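## About the Andilside workshop

Cadaretti sets up and looks after hand-held grippers used for handling fruit. The workshop at Andilside has been run by Masanobu Sakamoto since March. Each pair is checked on the bench before use: pivot screws first, then finger alignment, then pads.

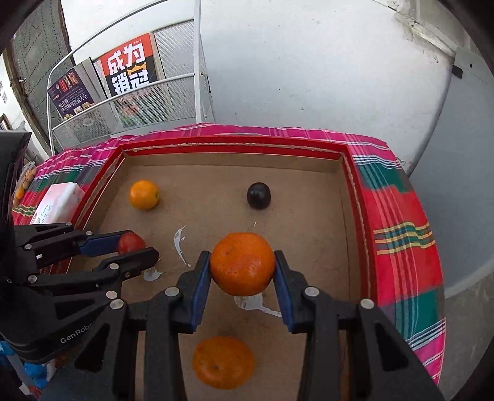

Worn pads are replaced in pairs. A gripper whose fingers do not close parallel goes back to the bench and is logged under form 2713. Repairs take up to four working days.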